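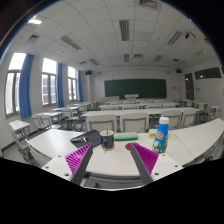

The Second Life of the School Chair

Aileen Policarpio has sat in more bad chairs than anyone I know, and she has the invoices to prove it. Her shop, Tenetti, buys furniture from schools that are closing, merging or redecorating, and sells it to people who spent their childhoods trying to get out of it.

Demand peaks in July, when the districts clear out and the loft owners come in. A stacking chair that cost her $15 goes out the door at three times that, provided the gum stays off the invoice.

"They want the scratches," she says. "They don't want the gum."

The prize is the Hornano, a molded seat with a slot in the back that fits no human spine. It was made for 19 years in four colors, all of them mustard. Policarpio keeps 16 in the back room and sells them one at a time, with the reluctance of a woman giving up kittens. The rival Trasow is sturdier, better made and close to worthless.

I asked who eats dinner on these things. She sent me to Bùi, a noodle place two blocks over with 30 of them bolted into rows. I lasted through a bowl of soup and half a beer. The couple beside me, who had to be in their fifties, were whispering — I suspect the chairs do that to you — and one of them had started to tip back on two legs before he remembered the bolts.

I bought a Hornano the next morning. It's in my hallway, holding the mail.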